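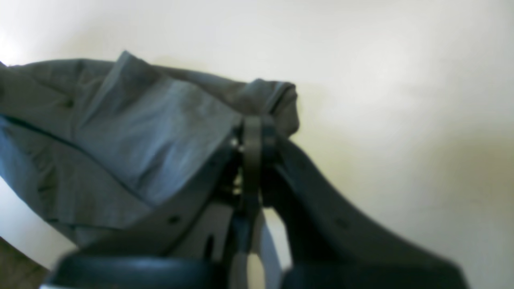 Bristen Neighborhood Choir — Wardrobe & Concerts Group

Minutes, 2025-11-12
Present: Rosine Mallet (chair), Elias Srour, Florian Fleury, Séverine Delorme (notes). Apologies from Eugénie.

1. Last minutes ok'd, no changes.

2. Spring concert. Besson Hall free in April, deposit $100. Elias to confirm date. Seventeen singers signed up so far, almost all altos — need tenors!

3. Concert clothes. Black tops stay. Scarves vs no scarves, long talk, no vote. Florian to get fabirc prices.
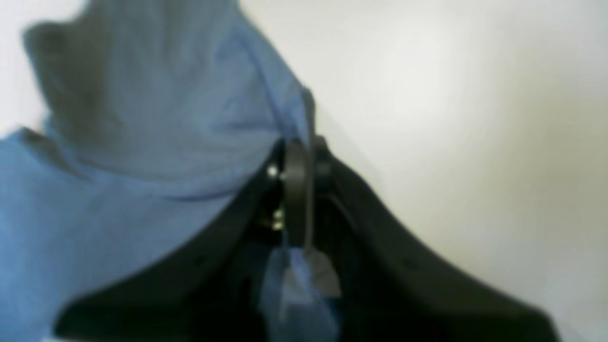 Eugénie Sabatier wrote in by email that she would rather see the money go to sheet music, and could scarves wait a year. Noted. Back on agenda next time.

4. Rehearsals start at 7 sharp, doors locked after. Key still with Elias.

AOB — none. Closed erly.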